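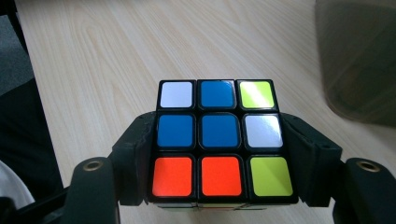 Print this message | E-mail this message

Last updated: Thursday

Subject: Re: Slow-rise loaves, and is the long ferment worth it?

Hello everyone,

Juniper Holloway wrote:

> I've been baking the same overnight white loaf for years and I'm
> happy with it, but my sister came back from Brokthorpe with a
> rye starter and now I've got two jars and no plan. Has anyone
> on the list done a proper long ferment with a good share of rye
> in it? Mine goes to soup by morning. I'm using around 400 grams
> of flour in total, half of it rye, and leaving it on the side in
> the kitchen overnight. Also, is it worth buying a proper basket
> or is a bowl and a tea towel still all right?
>
> Juniper

Oh, I am so glad you asked this, Juniper, because I spent most of the winter on exactly this loaf and I've been dying to talk to someone about it!

First, the soup. Half rye is a lot for a whole night in a kitchen. Rye ferments much faster than white and it hasn't got the same stretch to hold itself up, so by breakfast it has had its party and gone home. Mine did the same four weekends running. What sorted it was dropping the rye to 30 per cent and moving the dough to the fridge after the last fold. I mix after tea, fold it every half hour or so until I want to go to bed, and then in it goes. By the next afternoon it's puffy and domed and smells wonderful, a bit like apples.

If you really want to keep it at half rye (and I understand, the flavour is lovely), then bake it in a tin and stop thinking of it as a dough at all. Treat it like a thick batter. Wet hands, spoon it in, smooth the top, and don't wait for it to double. When you see little pinholes opening up on the surface it's ready for the oven. I used to wait another hour after that and got a sunken middle every time.
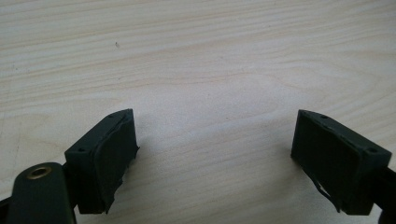
The other thing is flour. I've been getting the dark rye from the mill at Trirklow and it drinks far more water than the supermarket one, so if you change bags in the middle of all this, hold some water back and add it by the spoonful until it feels right. I didn't, and I had a very cross evening with a dough I could have used to fill cracks. The mill will send small bags if you ring them in the morning - they don't answer after lunch.

As for the basket, a bowl and a tea towel is fine! Rub rice flour into the cloth, more than seems decent, and it won't stick. I did buy a basket in the end and I love the rings it leaves on the crust, but the bread tastes just the same. Put the money towards a heavy lidded pot if you haven't got one. The difference that made to my crust was ridiculous, I stood there listening to it crackle.

On the two jars: keep both for a bit. The rye one will live in the fridge quite happily with a feed once a week, and a spoonful of it stirred into your usual white loaf gives it a real lift. I'd love to know how the Brokthorpe one behaves, as mine came from a friend of a friend and is a bit sluggish until May or so, when the kitchen warms up.

Has anyone else tried scalding part of the rye first? You pour boiling water over a few spoonfuls, leave it till cool and mix it in with the rest. I've done it twice now, and both loaves were still soft after 6 days, with a faint sweetness I couldn't get any other way. I'd like to push it further, maybe with caraway, but I don't know how much scald is too much. My last one was gummy near the bottom, though that may have been me cutting it warm again.

Juniper, do write back when you've tried the fridge version, and tell us what the dough looked like in the morning!

Print this message | E-mail this message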